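Keeping Stationery and Small Supplies in Order

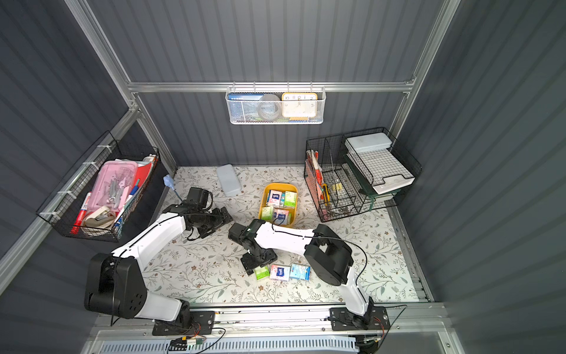
Last updated: 2019-05-19

Readers of this journal will recall that the supplies at Barta were reviewed in September. The review concerned the larger cupboards. The present entry concerns the smaller articles, which are more troublesome to keep in order and which received very little attention at the time.

The principle adopted is that each article is stored at the height at which it is used. Baskets are therefore fixed to the walls wherever a rail or mesh permits. The white basket at the back holds a book, a roll of grey tape and the yellow-framed clock. A clock in a basket may strike some visitors as irregular. It is legible from the working side and has been left there.

The black wire basket on the left is held by two white cable ties. I had intended to replace these with proper brackets from Rinton, at a cost of 26 dollars the pair, and have since withdrawn the order. The basket carries a pink box of tools with a red marker, a blue pen, a rolled strap and the red folders. Folders are not well suited to a basket of that depth, and a more suitable location is under consideration.

Paper is divided between the upright desk organizer and the letter tray in the corner. The organizer also accommodates the yellow box cutter. The light blue lidded box sits on top of the letter tray, and loose white sheets go beneath it. Correspondence from Triltley is filed elsewhere and should not be placed in the tray under any circumstances.

Tissue packs remain the principal difficulty. They were purchased in a carton of 100, and the yellow tray in the middle of the mat is the designated place for them, together with the small boxes. Mr. Rachid El Idrissi has proposed that the packs be sorted by colour – green, pink, blue – and that the small boxes be given a tray of their own. I have agreed to the second proposal. The first appears to me to create work without any corresponding benefit, although he has been invited to put his case in writing.

The leaf-patterned mat is to be retained. It was chosen from the Skulance catalogue, page 272, in preference to a plain grey one, and small articles are easily found on it. The pale blue pencil case is kept toward the back wall.

A second tray has been requested. Its dimensions will be recorded in this journal once they have been confirmed.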